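Flistine Wrist Bracket and Two-Finger Kit

Price: $1,030 for the kit, spare fingers sold in sets
Updated January 2025

I've been selling the Flistine kit since September, and I get the same question from nearly everyone who writes in: how does it compare to the Anier gripper? So I put both through the same chores in a furnished house, because I think a clean lab bench flatters everything (my own product included!). Ye-ji Jang ran the arm and I kept the log.

Each gripper got 200 grasp attempts, half of them with soft stuff like cloth and half with rigid things. I also ran both on the Pugh controller with the same settings, so neither one got a head start.
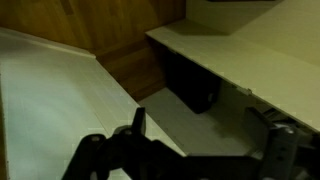

Reach into tight spots is where I like the Flistine best. The Anier has a fatter body, and Ye-ji had to keep backing it out and trying a new angle whenever a shelf got in the way. On our side the finger is a narrow upright tab, and the bracket it rises from is a flat plate, so getting in under a low board is a lot less fussy. You do give up some grip width, and if you mostly pick up big boxes I'd point you to the Anier without any hard feelings.

The wrist camera is where I'm pickier. We tried the Lostine camera and the stock one, and the stock one got noisy as soon as the light dropped. The Lostine costs $200 more and I'd pay it again, especially for closets and the space under counters.

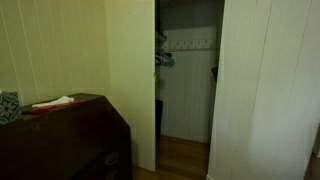

Bedroom test area, with the dresser top and the closet behind it.

Dresser tops were harder than I expected! Crumpled cloth or tissue on a dark surface is easy for the camera to find and tricky for the fingers to pinch, and Ye-ji ended up slowing the close speed quite a bit. The slower profile now ships as a preset.

In the box: bracket, both fingers, mounting bolts, 100 cm cable. The camera is extra. For bulk orders or odd arm flanges, write to Ivana Sosa and I'll get back to you myself.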